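Notes from the Long Table

Spring has been good to us at the Kismont workroom, and I have been meaning to write about the big table for weeks, so please pour yourself something and bear with me. Chie Morikawa came in one morning with a roll of brown kraft paper under her arm and said she was tired of scrubbing the tabletop, and that was the start of it.
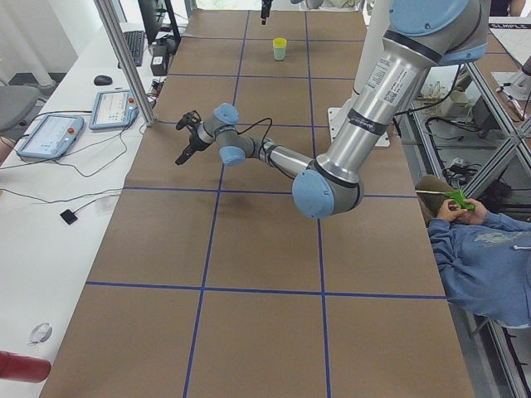
She had the paper down before lunch, and then Tsutomu Takagi (who can't leave a plain surface alone) went looking for the blue tape. They talked it over for a long while, wide squares or narrow, and settled on big rectangles you can find from across the room. I was doubtful, I admit, and now I wouldn't be without them!

We still get asked which cups we use for practice, and the answer is the plain little ones from Jadia, bought with what was left of the November money. They are light and they don't mind a tumble. The colors help too, with that bright yellow inside and the soft gray-green outside, so that even when one is lying on its side in its rectangle you can tell at a glance which way the mouth is facing.
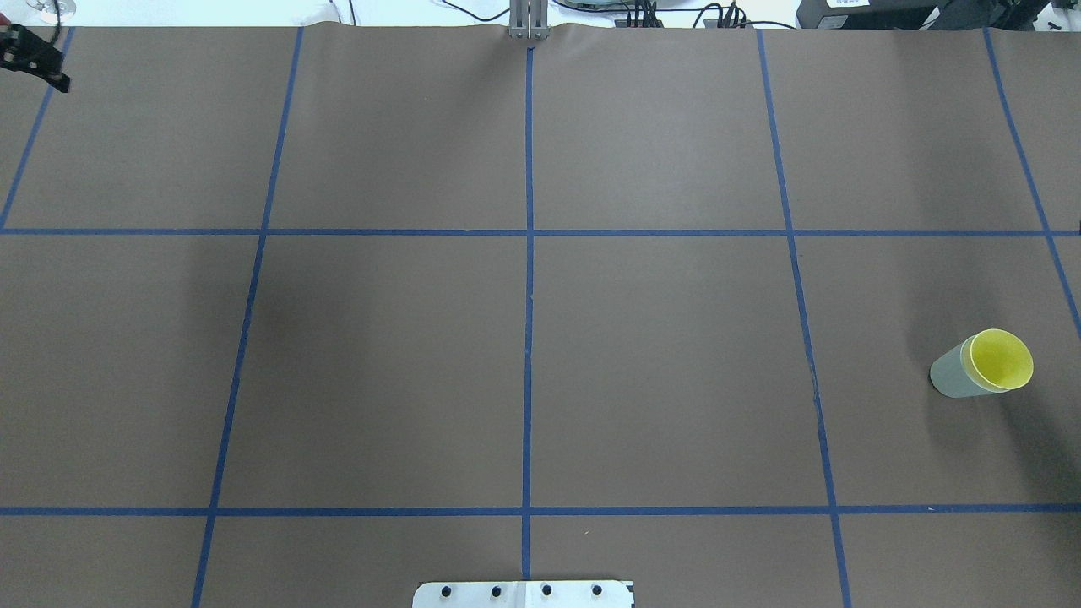

Paper wears out, of course, and Chie has promised to keep a spare roll on the shelf by the door. If you find a tear, please tell her before you reach for more tape. Old tape is a misery to peel up, and it takes the paper with it.
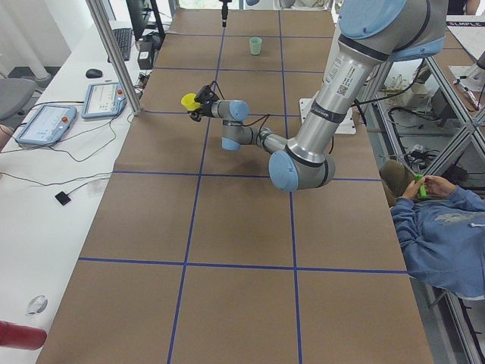 Yellow object, something like a small cup or funnel, in the gripper, pale green cup farther down the table.

One last small request while I have you. Phones and chargers are welcome on the white part of the table, but do keep them off the paper, and leave the pendants where the next person can reach them.
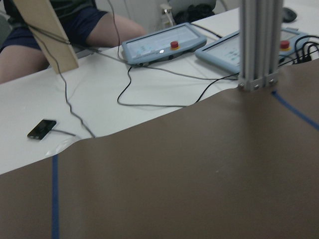
Phone and pendants on the white tabletop, beyond the paper.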